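When the demonstrators came to Prerorier

Rasha Saab has been setting tables for other people since she was nineteen. Today she is the floor supervisor of the staff dining hall at Prerorier, a company in Braltwood that cooks and serves 888 meals on a normal working day. For the last year she has had a second job in the same building. Four hours a day, she teaches machines to do what her hands already know.

I met her at three in the afternoon, when lunch is finished and the hall is quiet. She brought two glasses of tea and asked me to wait until she had signed the delivery papers. Then she sat down and did not look at her phone again for one hour.

"People think it started with a big announcement," she said. "It did not. There was a paper on the wall next to the schedule. It said they need persons with experience of table service for a project called Ritden, and you would be paid your same hourly rate. I read it maybe three times. I thought, who has more experience of table service than me?"

Ritden is the program in which Prerorier prepares robot arms to lay and clear places in its dining hall. The arms learn from examples. A worker holds one gripper in each hand and does the task with the grippers in place of the fingers, and the movement is recorded. Then she does it again, with the bowl a little to the left, or the spoon standing in another corner of the holder.

The first weeks were difficult for her. She was fast with her hands and slow with the grippers, and she did not like to be slow in front of younger colleagues.

"With my fingers I can carry four forks and think about my shopping. With the gripper I must think about one fork. Where do I take it, at the end or in the middle? How do I turn my wrist? I went home with a headache. My daughter asked me what I did at work and I said, I moved a fork."

She laughed when she told me this, but she also said that it was a serious matter. After a month she asked for a chair between the sessions and for shorter turns, and she received both. A turn is now 25 minutes, and then somebody else takes the grippers.

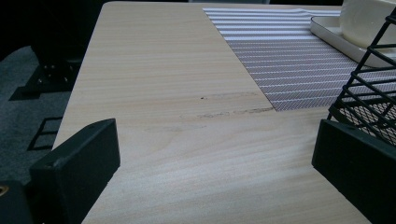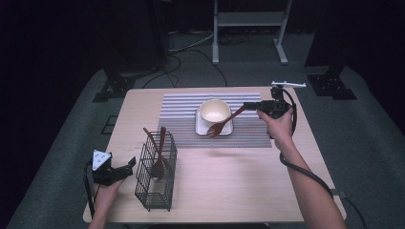 Table work in the Ritden program: a striped placemat, with tableware on it, and the black grippers.

The person who plans these turns is Madhu Khurana, who came to Prerorier from a packaging plant in Aranda. She joined us when the tea was almost finished. She has a calm manner and she corrects herself often, to be exact.

"A good demonstration is not a perfect one," Khurana told me. "Let me say it better. It should be clean, but it should be natural. If Rasha takes a fork badly and fixes it, I want to keep this. The arm will also take a fork badly."

Her team has a goal of 500 accepted demonstrations for each task. At the time of our conversation the fork task had 300. The soup bowl was only beginning, and she expected it to be the hardest of the group, as a bowl can be taken by its edge in so many ways.

I asked both women the question that everybody in the building asks. What happens with the dining hall workers when the arms are ready?

Saab answered first. "I asked this before I said yes. I asked it in writing, so I have the answer in writing." According to her, the company promised seven of the hall staff that their positions stay for the length of the program and that they can train for the new work. After that period, there is no promise. She did not hide that this worries her.

"Some of my colleagues don't want to touch the grippers. One of them told me, you are teaching the thing that will take your apron. I understand her. I don't have a good answer for her. I only know that if they do it without us, they will do it wrong, and then we will have both problems."

Khurana was careful here. She said that the decisions about staff are not hers, and that she prefers not to speak about things she can't decide. What she can see, she said, is that the work has changed its weight. The workers in the program carry fewer heavy trays in the afternoon, and they spend this time on their feet at a small table, repeating small movements. Two people reported pain in the thumb during the winter. The handles were changed in December and since then she has heard fewer complaints, but she still asks every week.

There are also things that the two of them see differently. Khurana would like the tableware to be placed by a list, so that every position is covered. Saab says the guests have never heard of the list.

"They push the bowl away, they leave the fork on the plate in any direction," she said. "I told Madhu, let me put it like people put it. Now we do half by the list and half by me."

"It's more than half by her," Khurana said.

I asked Saab if her own way of working has changed. She thought about it for some time. She notices now which side she lifts a spoon from. In the evening at home, she sometimes stops above the table with the fork in her hand, and her daughter tells her to sit down and eat.

She will stay with Ritden until the bowl task is complete. After that she has been asked to train new demonstrators, with a small raise, and when we spoke she had not yet signed. She wanted to read the paper again first.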